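Against the single number

Coralie Fairweather, 26 September 2019

Every few months a vendor sends us a hand to try, and with it a sheet giving the success rate on a peg board. The last three sheets gave it to one decimal place. I have come to think this figure does more harm than good, and that those of us who test end effectors for a living should stop repeating it in our own reports.

My complaint is a narrow one. Peg-in-hole work is a sound test. It has known geometry, it needs both position and force to be right, and it is cheap to reset. What I object to is the habit of running a board, counting the pegs that went home, dividing, and writing the quotient at the top of the page as though it belonged to the hand.

It belongs to the whole chain. When Fletcher Dunstan and I compared the Velton four-finger hand with the Lestier parallel gripper last winter, we ran 100 insertions with each on the same arm, with the same controller gains and the same head camera. The Lestier came out well ahead. We wrote it up, and the group at Drotside bought on the strength of it. In December Kaj Ladefoged repeated the comparison there with the wrist compliance turned down and found almost no difference between the two. Neither result was wrong. Ours had measured how well each device tolerated a stiff wrist, and a parallel gripper tolerates it better, having fewer joints to be pushed out of place when the peg meets the rim of the hole.

Had we reported the wrist stiffness next to the rate, Kaj could have predicted his own result. We reported it in an appendix, and in the wrong units.

Consider what goes into a single insertion. The camera has to find the peg and the hole. The calibration has to carry both positions into the frame of the arm. The arm has to get there with some error, the fingers have to close without tipping the peg over, and the peg has to stay put in the grasp while it is moved. Then the tip has to find the hole and go in, usually with some sort of search. Finally the fingers have to open without dragging the peg out again. A failure at any of these stages is scored as a failure of the hand. In our logs, the largest group of failures with the Velton hand came before the fingers had touched anything, and they were calibration errors. A new hand would not have cured one of them.

The remedy is dull. Log the stage at which each attempt ended. It takes one extra column and a person willing to watch the recordings. Trudy Katene went through 900 of ours over several weeks and sorted them into approach, grasp, transfer, search and release. Her table changed our buying decision more than any success rate has. It showed that the Velton hand lost pegs in transfer, where the peg rotated slowly between the thumb and the first finger, and hardly ever in search. That is a fingertip pad problem. We changed the pads for a softer silicone, and transfer failures dropped to a level at which we stopped discussing them.
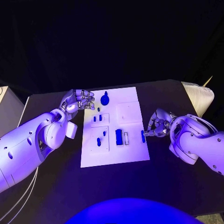

The second thing missing from most sheets is variety in the parts. A round peg does not care how it is turned about its own axis. A rectangular block does, and it will jam in its slot at an angle that a round peg of similar size would forgive. A knob has to be gripped and possibly turned, which asks for something else again. If a test is made up entirely of round pegs standing upright at a comfortable spacing, the result says nothing about regrasping, and regrasping is the main reason anyone pays for a hand with several fingers in the first place. I have seen a multi-fingered hand scored over a full day of work in which two of its fingers did nothing at all. It was being used as an expensive pair of tongs, and it was then marked down for being a worse pair of tongs than the cheaper one.

Spacing matters just as much. Pegs that stand close together punish a wide hand. Fingers that are not part of the grasp still take up room, and with most hands they have to be curled away somewhere, where they knock into the neighbouring part or hide it from the camera. We now run every board at two spacings and give both results. The ranking of hands at the wide spacing has so far been a poor guide to the ranking at the narrow one.

Two-armed tests raise a further difficulty. People assume that a second arm doubles the throughput, or at any rate improves it. In our trials it mostly added a scheduling problem. Both hands want the middle of the board, one has to wait, and the time spent waiting depends on the planner. A vendor who gives cycle time for a two-armed rig without naming the planner has given you the cycle time of an unnamed piece of software. We tried the Sinaga controller in this role for a month. It is a careful controller. It keeps a generous clearance between the arms, and on a small board generous clearance means one arm stands idle for a good part of the run. Fletcher wanted to report this as slow. I wanted to report it as a clearance setting, with the value printed next to the time. We printed the value.

There are objections to all this, and two of them deserve an answer.

The first is that buyers want one number. They do, and I have sat in the meetings. Someone has a budget line and a choice of three products, and five columns of failure stages look like an attempt to avoid giving an answer. But the single number does not answer the buyer's question either. The buyer wants to know how the hand will behave on their own parts, on their own arm, under their own lights. A stage table lets them discard the rows that do not apply. If they already have a good calibration routine, they can ignore approach failures altogether. A percentage gives them nothing to discard.

The second objection comes from Chrysanthi Margaritis, who has been testing grippers for longer than I have, and it is harder to deal with. Her view is that stage labels are a matter of judgement. Where does transfer end and search begin? If the peg has slipped a little in the grasp and then misses the hole, is that a transfer failure or a search failure? Two people watching the same recording will disagree, and a figure that depends on who was watching is in some respects worse than a crude figure that does not. She is right that they disagree. We had Trudy and Kaj label the same 100 attempts without conferring, and they differed on a fair number, nearly all of them at that one boundary.

My reply is that the disagreement can be written down. We now give transfer and search separately and also as a combined row, with a note on how often the labellers differed. Chrysanthi regards this as a patch, and I accept the description. I would still take a patched table over a clean percentage that mixes five causes together. A force reading at first contact would settle most of the doubtful cases, and the wrists we use do have a sensor, though its drift over a long run is bad enough that I would not yet rely on it for this.

One practical point on sample size. A sheet that quotes 2000 insertions sounds more convincing than one that quotes 40, and for estimating a rate it is. If the 2000 were all run on one board, in one position, after one calibration, the extra trials mostly tell you about the repeatability of that setup. I would sooner have 40 attempts after each of several fresh calibrations, with the board lifted off and put back down by hand in between. It is tedious, and the rate always comes out lower. Vendors do not like it for that reason, and I have some sympathy, as the first firm to publish such a figure will look worse than its competitors on every comparison chart until the rest follow.

For our own part, the headline rate comes off the front page of our reports from the next one onward. It will still be in there, on the page with the wrist stiffness, the board spacing, the planner settings and the number of calibrations. The units have been corrected.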